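Foro Manos y Mesa > Limpieza y orden > La mesa de trabajo después del picoteo

Herkero
Mensajes: 474
¡Buenas a todos! Abro hilo porque en octubre nos hemos propuesto en casa dejar la mesa decente todas las noches y estoy enganchadísimo. Lo que peor llevo son las bolsas de snacks: se quedan arrugadas por ahí, dejan migas, y al final acabo apoyando encima cualquier cosa. Mi orden ahora mismo es bolsas fuera, migas a la mano y luego esponja apenas humedecida. ¡Me encanta ver la superficie limpia antes de irme a dormir!
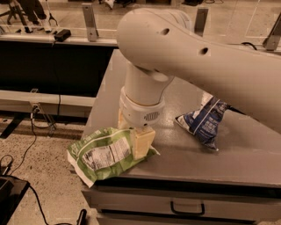 Bolsa verde, bolsa azul y el bloque amarillo encima de la verde

¿Cómo lo hacéis vosotros? Sobre todo con la sal y la grasilla, que es lo que se me resiste.

Itley
Mensajes: 200
¡Qué buen hilo! Yo cambiaría el orden. Primero paso un paño seco y después ya la esponja, porque si mojas la sal haces una pasta que se mete en las juntas. Y las bolsas las doblo en tira y les hago un nudo, ocupan poquísimo en el cubo. Engancha un montón, avisado quedas.

Delaunay
Mensajes: 809
Con el nudo no estoy de acuerdo, Itley. En mi planta de reciclaje nos pidieron los envases vacíos y sin anudar. Mirad lo que dicen en vuestro municipio, que cada sitio es un mundo.
Y otra cosa, Herkero: el bloque ese, encima de la bolsa, se va a llevar toda la grasa del plástico. Yo lo pondría en un platito.

Itley
Pues llevo años anudando y aquí jamás me han dicho nada - pero lo miro, prometido. En lo del platito te doy la razón.

Herkero
Apuntado lo del platito, ¡gracias! Anoche probé el paño seco primero y menuda diferencia, no quedó ni un grano de sal. Lo de la grasa sigue igual: paso la esponja y se me extiende.

Corentin Guillot
Mensajes: 3
Hola, soy nuevo por aquí. Para la grasa uso agua templada con una gota de jabón, escurro muchísimo y aclaro con otro paño. Dos pasadas y listo. Los cables los levanto antes de pasar nada húmedo. El negro que se ve al lado de la bolsa azul yo lo recogería lo primero de todo.

Delaunay
Bienvenido, Corentin. Con una gota sobra, sí. Lo que no haría es templar el agua, en mi mesa la fría va igual de bien.

Corentin Guillot
Con la fría a mí me quedan cercos. Será la mesa, supongo.

Lunura
¡Me apunto al reto de octubre! Yo corto un cuarto de esponja para las esquinas y es una maravilla, llega a todas partes. ¿Alguien usa vinagre?

Itley
Yo no, por el olor. Pero cuéntanos si lo pruebas, Lunura, ¡que luego copiamos!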